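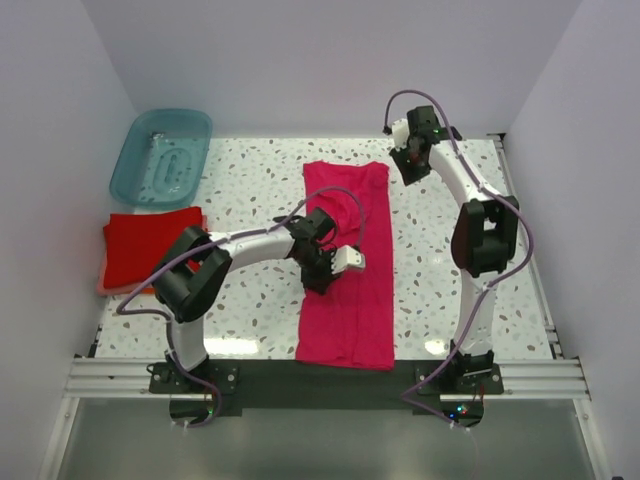 Emiliano Gallardo wrote in to ask why his upsert kept inserting duplicate rows when the unique index was plainly there, listed in the schema and marked valid. He had checked the column names twice and dropped and rebuilt the index once, with no change.

The index was fine. One of its columns allowed nulls.

Under the SQL standard, a null is not equal to another null. Most engines carry that rule into unique indexes, so two rows that match on every other column and have null in the last one are considered distinct. The conflict clause never fires, the insert goes through, and no warning is logged.

I ran into the same thing on Quezada, our order import job. The table had a unique index on 3 columns: account_id, sku and region_code. The third was added in April and left nullable so the old rows would pass the migration. Every nightly run after that inserted a second copy of any row with no region. By the time I looked, there were 509 extra rows.

To check your own table, group by the index columns, filter with HAVING COUNT(*) > 1, and look at the results. GROUP BY puts nulls together, so the duplicates show up even though the index let them in.

There are 2 fixes I would use.

The first is to make the column NOT NULL with a default, such as an empty string or 'NONE'. Delete the duplicates and update the remaining nulls before running the ALTER, or it will fail. Check any report that tests for IS NULL. Povbridge had one, and it returned zero rows for a day before I caught it.

The second is an index on an expression, COALESCE(region_code, ''). This leaves the data alone, but the conflict target in the upsert has to repeat the same expression. If it names the plain column, the engine reports that no matching constraint exists.

I went with the first on Quezada and the second on Clasitz, where the table belongs to another team and I can't change the column.

Updated 1/26/19: fixed a missing parenthesis in the COALESCE line.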